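We've been selling the Plollisance flat sheet for long enough now that it has become the thing people ring up and ask for by name, usually with a bit of a run-up at the word, and I thought it was time it had a proper page of its own.

# Plollisance flat sheet, pale grey

It's a plain sheet in one colour, a quiet grey that leans a little towards blue. There's no stripe, no piping and no embroidered corner. We tried a version with a narrow border a while back and I sold exactly the ones I'd have been happy to keep for myself, so back to plain we went.

The cloth is pure cotton, woven as a percale, so it feels crisp and matt when it's new and gets softer as the months go by. If you like a silky, slippery sort of bed then you'd be better off with our Bivlow sateen, and I'd much rather you rang and asked than ended up with the wrong one!

## The colour

Grey is a difficult thing to buy from a screen, I do know that. This one changes a good deal with the light. By a window it can go almost white, and in the folds or on the far side of the bed it settles into something closer to slate. Put it next to a very bright white pillowcase and you'll notice the blue in it; put it with cream or oatmeal and it looks softer altogether. 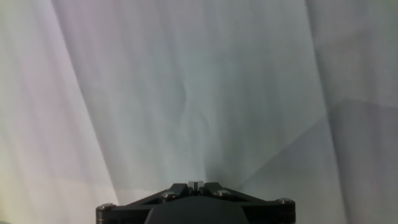
If you're matching it to something you already have, a painted wall or a headboard, do send for a swatch first. They're free, they come in an ordinary envelope, and you can pin one up and live with it for a day or two before you make up your mind.

## Sizes

All measurements are for the finished sheet, before its first wash. Allow for a little shrinkage, mostly in the length.

| Size | Width | Length |
|---|---|---|
| Double and king | 275 cm | 300 cm |
| Carré | 300 cm | 300 cm |

The Carré is our square one, and it came about because so many customers with deep mattresses were tired of running out of sheet at the sides. Being square, it can go on whichever way round you pick it up, and that is a small mercy when you're making a bed late at night. It's also the one people buy for covering a sofa or hanging across a doorway in summer – I have one up in my own back bedroom.

## Washing and drying

Wash it once before you use it, on its own or with other pale things, at 40 degrees. After that you can go up to 60 when it needs it. Please leave out the fabric softener, as it coats the cotton and takes away the crispness.

Line drying is best if you've the space. Give the sheet a good shake, peg it by the hem and bring it in while there's still a touch of damp in it. Fold it then and you may well not bother with the iron at all. If you do like it pressed, use a hot iron with steam and work from the middle outwards. It will crease in use, as percale does, and I'm rather fond of it that way.

## Ordering

Sheets are sold singly. Matching pillowcases are listed under Rivby, our pillowcase range, where the shade to look for is also called pale grey. We dye in batches and there can be a slight difference from one to the next, so if you want a full set do order it together.

The next batch is due in September. For swatches or anything else, write to Mirjam De Haan at the shop and she'll see to it.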